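Can You Teach a Robot by Holding Its Hand?

You may have seen videos where a robot folds a shirt or pours a drink all by itself. Before you get too impressed, ask one question: who showed it how?

Most of the time, a person did. One way is to grab the robot's arm and move it through the job, a bit like a coach guiding your tennis swing. Another way is remote control. The person moves a set of handles, and the robot's arms copy every twist and squeeze. Meanwhile a computer saves the movements, over and over.

Picking up a chess piece sounds easy. Try it with kitchen tongs, though, and see how many you knock over.

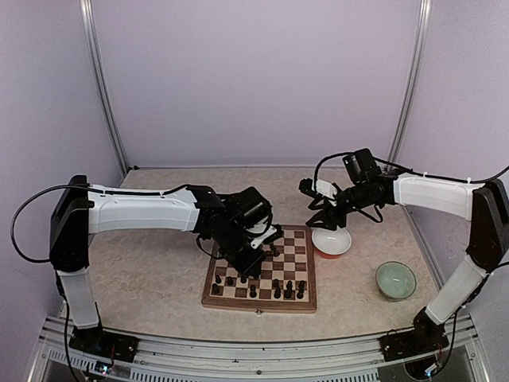 Two robot arms, a chessboard and a white bowl. One gripper is close to a black piece.

Aniela Zalewska teaches robots at a workshop in Clollness, using a control system called Koval. She says one small job can take 300 demonstrations. Would you need 300 lessons to put a chess piece in a bowl? Probably you'd need one, and you'd be bored by the end of it.

And what does the robot learn? It does not learn chess. It has no idea what a knight is or who is winning. It learns that when its cameras see something like this, its arms should move something like that. Swap the board for a shiny one, or turn off a lamp, and it may get muddled.

Her workmate Roman Pawlak tested one robot with a bowl it had never met. It missed seven times in a row — then it grabbed the edge of the table.

So next time you watch a clever robot video, be a bit of a detective. Is the robot working alone, or is someone steering it from off to the side? How many tries did they film? Did anyone move the bowl?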